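Domestic Service Robots, Part Two
Handout 10: Looking hard at a product, the Fendau bathroom kit
June 2023

Do bring this one with you to the seminar, and if you can manage it please read it beforehand with a pencil in your hand, as we shall be going through the Fendau offer line by line and I would much rather hear your grumbles than mine. Last time we finished with the general question of what a buyer is really paying for when a firm sells a "ready-made task". Now we get to try the question out on a product, and a rather nice one too (I have a soft spot for it, so keep an eye on me).

What is on offer

Fendau sells software for arms that people already own. The bathroom kit comes in three parts: a set of simulated rooms, a library of small household tasks to be done in them, and a year's support by e-mail. You choose a room, you choose a task, and the arm in the simulation has a go at it. There are 63 tasks in the library at present, nearly all of the pick-it-up-and-put-it-there sort, along with a handful of tidying tasks where several things have to end up in sensible places. A single teaching licence costs 518 pounds a year, and the rooms can be changed by hand if you are patient with the editor, which I am on a good day.

The main rival is the Kusten package, which we met in Handout 7. Kusten gives you far more rooms but keeps them plain, with one or two things on each surface. Fendau goes the other way, with fewer rooms and much more clutter, and that difference is what I should like you to think about most.

Why a toilet tank makes such a good exercise

It sounds a bit silly when you first say it aloud, but the top of a toilet tank is a lovely little test. It's narrow, there is a wall close behind it, and people will keep putting things on it. An arm working there has to come down from above with its fingers pointing at the lid, and it has to mind the tall things on the way. In the room we'll be using, the arm is a Franka Emika fixed to a dark table beside the toilet, so it also has to reach across and down, and you'll find that some places on the lid are a good deal kinder to it than others.

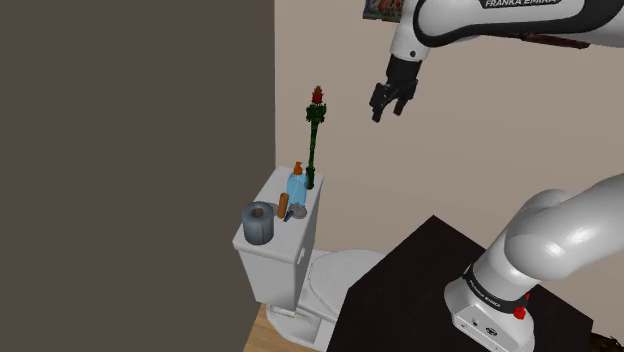
Farkas, reading a draft of these notes, asked whether any of this tells a buyer a thing about a real bathroom, where the lid wobbles and the soap has gone slimy, and thought that Fendau ought to say on the box which tasks had been tried on a real arm and which had not.

I think that's a very fair complaint, and I'd like us to spend a good half of the session on it. Fendau's brochure says the tasks are "room-tested", and when I wrote to ask what was meant I had a friendly answer saying that the rooms were the simulated ones. So the phrase is true in its way, but a college buying the kit for its teaching lab might well read it differently. Please come with a sentence or two of your own that you would be happy to see printed in its place.

Things to look at before the seminar

Start with the toilet roll. It stands upright on a front corner of the lid with its hollow core facing up, and the gripper has two short fingers, so ask yourself where you would have them close. Round the outside? One finger down the middle? Does your answer change if the roll is nearly finished?

Then go on to the pump bottle and the smaller things near it. The bottle stands towards the back, so plan a path that gets to it without disturbing what is in front. Remember too that there is a flower in a small vase on the back corner, and it reaches up quite high. A planner that only thinks about the fingers will be perfectly content to send the wrist through the petals. Draw your path on paper first, please, and only then open the planner and compare.

When I ran the whole library through on our own machines, 19 tasks needed some adjusting before the arm would finish them, mostly because the starting pose was an awkward one. Fendau's support desk was quick and kind about it. Kusten's was slower, though their written guide is the better of the two by a long way, and I have put a copy in the course folder for anybody who likes a proper manual.

For the written work

Write two pages of advice to the Dindden centre, which trains care staff and is wondering whether to take the kit from September. They have one arm, a small budget and no programmer. Say what they would be getting, what they would still have to do for themselves, and what you would ask Fendau before signing. Prices may be quoted from this handout. Hand it in at the start of the seminar, on paper if you possibly can, with your name on both sheets.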